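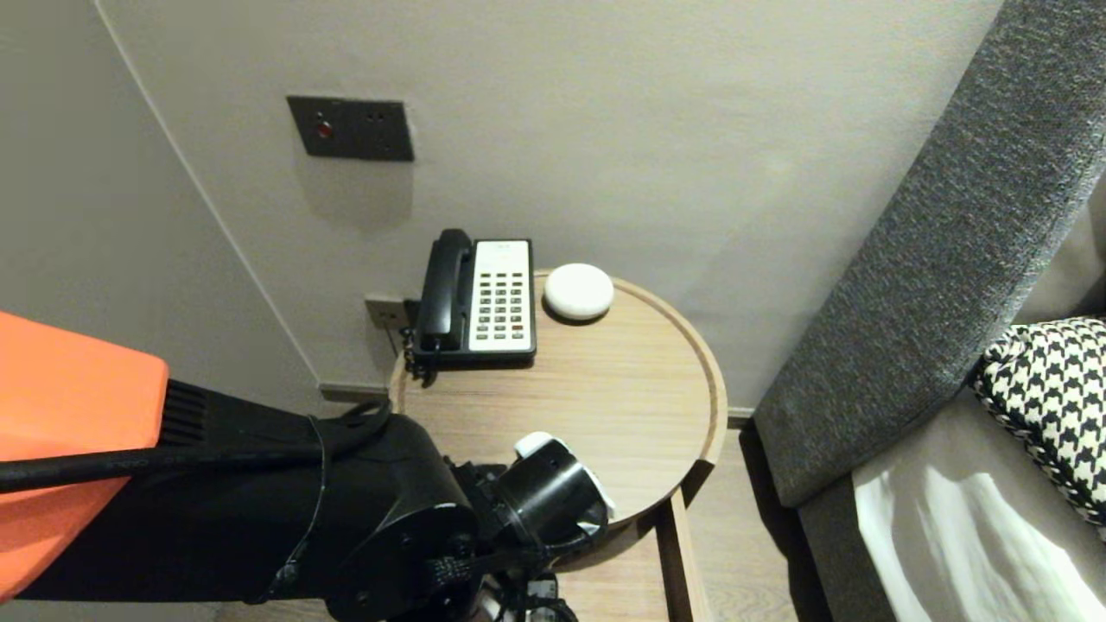
Dallcombe sets new rules for short stay rooms

We use cookies to improve your visit. By continuing to read, you accept our cookie policy.

The town of Dallcombe will ask all owners of short stay rooms to register with the town hall before the summer season. The new rules were approved by the town council in February, after a public hearing which lasted until 11 at night. They cover hotels, guesthouses, and private homes where one or more rooms are rented for less than 30 nights.

The town has at this moment 354 addresses on its list of places to stay. The council believes that the real number is higher. Many rooms are offered only on booking websites, and the town hall does not always know which house they are in. In the last season the town received 3,444 overnight bookings through the tourist office, but this figure does not include stays that guests arranged directly with an owner.

Registration will cost $80 for each address and must be renewed every year. Owners with only one room pay the same as owners with several. This point was criticized by many people at the hearing, especially from the Aston side of the river, where most of the rooms are in family homes. They asked for a lower price for small owners. The council did not accept this proposal but promised to look at it again after the first year.

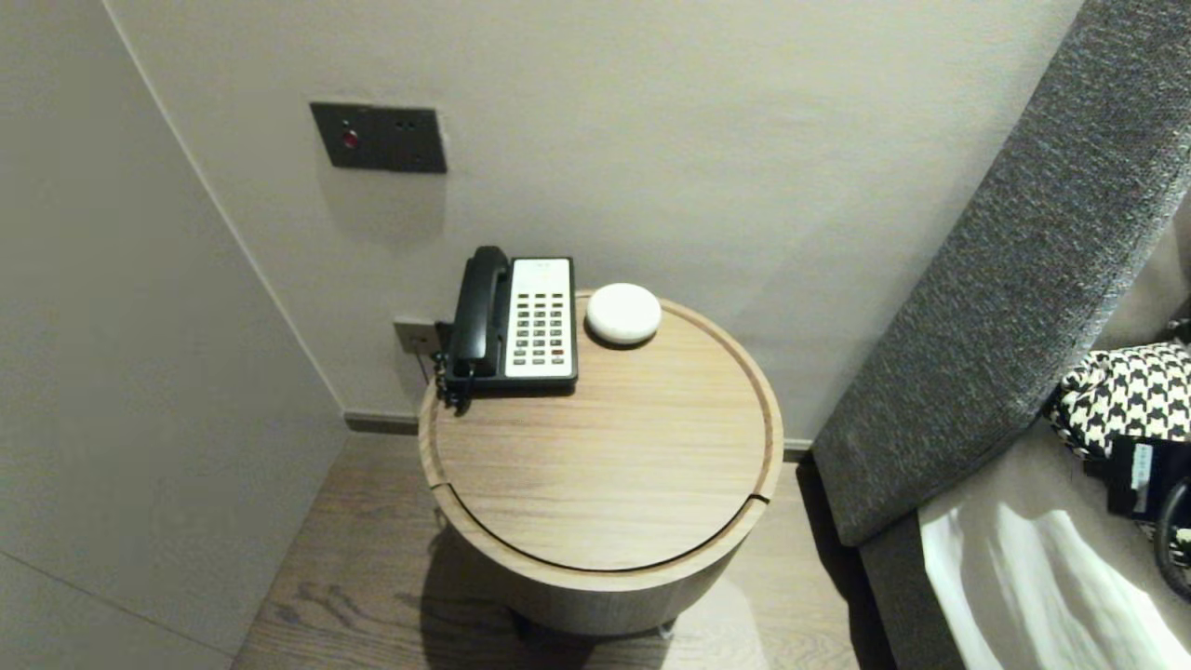

Under the rules, every address must have a smoke alarm on each floor, a written plan of the exits, and a way for guests to call for help at any hour. A landline is accepted, and so is a mobile phone number of the owner if somebody can answer it at night. Mobile coverage is weak in the lower part of the town, and the fire service had asked for landlines in all buildings there. The final text leaves this choice to the owner.

Owners must also give guests clear information about garbage collection and parking. Complaints about these two subjects have increased, mainly in the narrow streets behind the old market. Residents say that guests put bags outside on the wrong morning and leave cars in front of garages. From now on, a second complaint about the same address in one season can bring a visit from an inspector.

Hafþórsson, which runs the largest hotel in town, supports the plan. In a written statement the company said that hotels have followed similar requirements for many years and that it is fair to ask the same from everyone who receives paying guests. The company also asked the council to publish the full list of registered addresses, so that visitors can check a room before they pay.
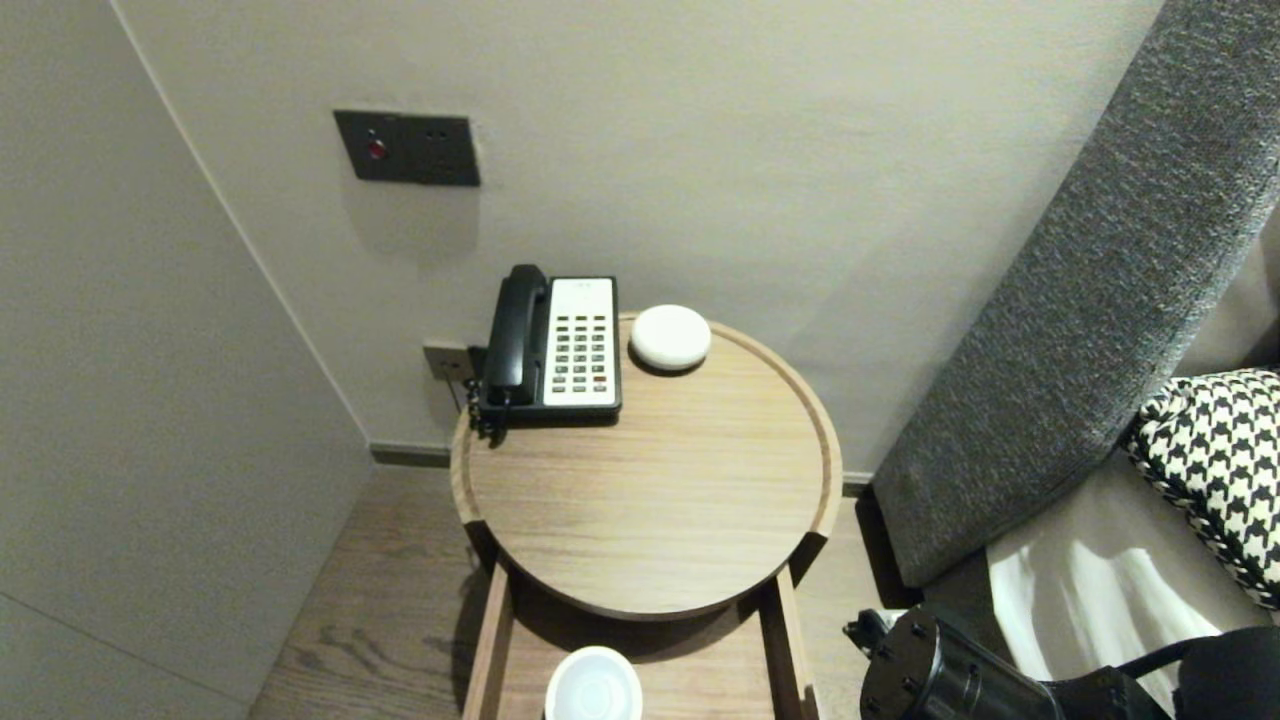
The list will be published, but not immediately. The town has chosen Nukura, a small software firm, to build the online register, and the work is expected to take eight weeks. Until it is ready, owners can bring the form to the town hall or send it by mail. The form is four pages long and asks for a simple drawing of the rooms. A professional drawing is not needed.

Not everyone is satisfied. A group of owners in Aston has written a letter to the council in which they say that the rules came too fast, and that some of them already accepted bookings for the season at prices that do not include the new fee. They ask for a delay until next winter. The town hall answered that the date will stay the same — but no fines will be given during the first three months.

Two information evenings are planned in the library, both starting at 7 p.m. Staff from the fire service will be there to answer questions about alarms and exits. It is not necessary to sign up before. The form can be collected at the same time, and the library has promised to make copies without cost for owners who do not have a printer.

Related items

Parking prices near old market go up again
Aston footbridge closed for painting
Tourist office extends opening hours on weekends
Garbage calendar for the new season is ready
Town library looks for local photographs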